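Bratcombe kitchen robot: progress report for April
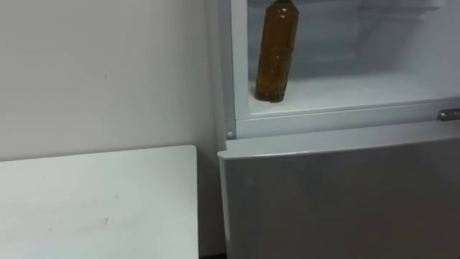
The test fridge with its upper compartment open and one bottle on the shelf.

Well, this was the month we broke something! We got through 48 of the 72 fetch runs I promised you, and then the arm pulled too hard on the upper door and bent a hinge. The Skudier force sensor in the wrist had frozen on an old reading, so the controller thought it was barely touching anything and kept on pulling. I hit the stop button and the arm quit right away — no one was hurt.

The logs show the same freeze on 6 earlier runs, and I should have caught it sooner (my fault, I was only checking the grasp scores). We've now added a watchdog that cuts power to the arm if the reading goes stale for 12 milliseconds. Yoon is sending a replacement sensor under warranty, and the hinge is fixed.

The remaining 24 runs are on hold until the Prircombe safety people sign off on the watchdog. I'd like to move the shelf tests to May, if that's okay with you. The budget stays the same apart from the hinge.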